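授業「生活と環境」期末レポート
台所のふきんはどのように乾くか ― 学生寮における小さな調査 ―

提出日:2022年5月18日
作成者:Diệp(留学生、一年次)

1.はじめに

私は去年から学生寮の共同台所を使っています。国の家では、ふきんは外の庭に干しますから、すぐに乾きます。しかし日本の寮では、ふきんは台所の中にかけたままで、朝になってもまだ湿っていることがあります。においも気になります。そこで、このレポートでは、ふきんのかけ方と乾く時間の関係を調べることにしました。

先行する資料として、図書室にある家政学の教科書を二冊読みました。どちらにも、布は空気に触れる面が広いほど早く乾くと書いてありました。ただし、台所の中で干す場合については、短い説明しかありませんでした。

2.調査の方法

調査は寮の一階の台所で行いました。使った布は、Plandlowという店で買った綿のふきんです。同じ大きさのものを三枚用意し、それぞれ100ミリリットルの水を含ませました。かけ方は次の三種類です。

(ア)横の棒に二つ折りでかける
(イ)横の棒に広げて、端を洗濯ばさみでとめる
(ウ)フックに一点でかける

重さは台所用のはかりで一時間ごとに量りました。乾いたと判断したのは、水を含ませる前の重さに戻ったときです。室温は19度で、窓は閉めました。換気扇は最初の日は止めて、次の日は弱で回しました。

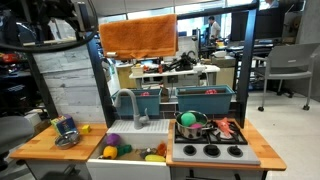 量るときに布を棒から外すので、そのたびに少し形が変わってしまいます。できるだけ同じ形に戻すように気をつけましたが、完全に同じではないと思います。また、寮の人が夕食を作る時間には湯気が出ますから、その時間をさけて、午前九時から始めました。

3.結果

換気扇を止めた日は、(イ)が一番早く、五時間で乾きました。(ア)は八時間かかりました。(ウ)は九時間たっても、フックに近い部分が重なっていて、さわると冷たく感じました。

換気扇を弱で回した日は、(イ)が四時間、(ア)が六時間、(ウ)が八時間でした。三種類とも早くなりましたが、順番は変わりませんでした。

私が意外に思ったのは、(ア)の内側です。外側は四時間ぐらいで乾いているように見えましたが、折った内側に指を入れると、まだ湿っていました。見た目だけで判断すると、間違えるかもしれません。

4.アンケート

あわせて、寮の掲示板のページPlotnessで、ふきんの使い方について自由に書いてもらいました。「使ったあと、しぼらないでかける」「誰が洗うのか決まっていない」という答えがありました。新しいふきんを買えばよいという意見もありました。寮の備品費で見ると、昨年度のふきんの購入は2618円で、予算の3000円の中におさまっています。ですから、お金の問題よりも、使い方の問題が大きいと考えます。

5.考察

三つのかけ方の違いは、教科書の説明と合っています。(ウ)は布が集まって、空気に触れる面が小さくなります。(ア)は場所をとらないので便利ですが、内側の空気があまり動きません。二つ折りにするときは、前と後ろの長さを変えて、重なる部分を少なくするとよいのではないかと考えました。しかし、この方法はまだ試していません。

換気扇の効果は、(ア)で二時間の差が出ました。夜の間ずっと換気扇を回すと電気を使いますから、寮全体ですすめてよいかどうかは、電気代も調べてから考える必要があります。

今回の調査には足りないところがあります。まず、同じ条件でくり返していません。次に、湿度を測る道具がなかったので、二日間の湿度が同じだったかどうかわかりません。五月は雨の日と晴れの日の差が大きいです。授業で発表したとき、布の厚さによっても結果が変わるのではないかという質問をもらいました。タオル地のような厚い布では、もっと時間がかかると予想しています。

6.今後の予定

梅雨に入ってから、同じ方法でもう一度調べるつもりです。そのときは、隣のJundow寮の台所も借りて、窓がある台所とない台所をくらべたいと思います。湿度計は学科から借りる申し込みをしました。

寮の台所では、今週から洗濯ばさみを棒の右側に四つ置いています。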